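What I'd Tell Myself Before the Next Equipment Order

4 min read

I've been meaning to write up our budget since February, when Mavis Strickland asked me over coffee what it really costs to get a two-armed setup doing kitchen jobs, and I gave her such a rambling answer that I owe her (and maybe you) a better one. So grab a cup of something, this will take me a minute.

The arms were the easy part. We got quotes from Tradine and from Szabo, I lined them up side by side, and the difference was small enough that we went with the people who answered the phone. What I had not planned for was everything hanging off the arms — the grippers, the spare fingertip pads, the mounts, the cables, and then more cables.

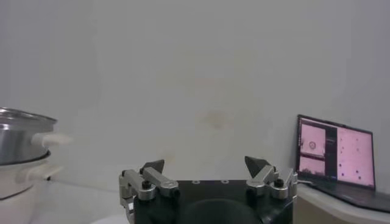
Should you buy the grippers in the same order as the arms?

Wait if you can. Fingers are the piece you are most likely to change your mind about once you know which jobs you're doing, and a later order rarely holds anything up as much as a wrong one does.

Ignacio Nakamura talked me into a spares line worth 8 percent of the total, and I grumbled about it for weeks. I take it all back! We dipped into that line for screws, for pads, and for one long cable from Jasau that I had measured, quite confidently, along the wrong side of the table. My own rule now is to keep 3 sets of pads on the shelf and to reorder when I open the second.

Then there's the kitchen side, which I love shopping for. A steamer is a wonderful thing to practice on, with a lid to lift and soft buns to move onto a plate, and it costs next to nothing compared with the rest. I set aside $105 for cookware and dishes and felt very generous doing it.
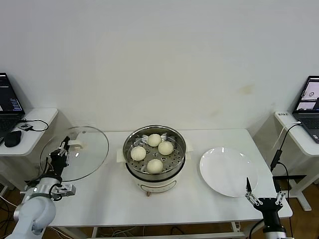 Furniture deserves its own line too. I had tables down as "misc" with $50 beside it, and you can guess how far that went. Laptops need somewhere to sit, and you'll want room to walk past them without catching a foot on something. Trekstead quoted us for side tables with delivery included, and I should have said yes the first time they called.

Next on my list is the service contract, which I've read twice and still don't fully follow. Mavis has promised to go through it with me, so I'll post again once we've decided whether to sign.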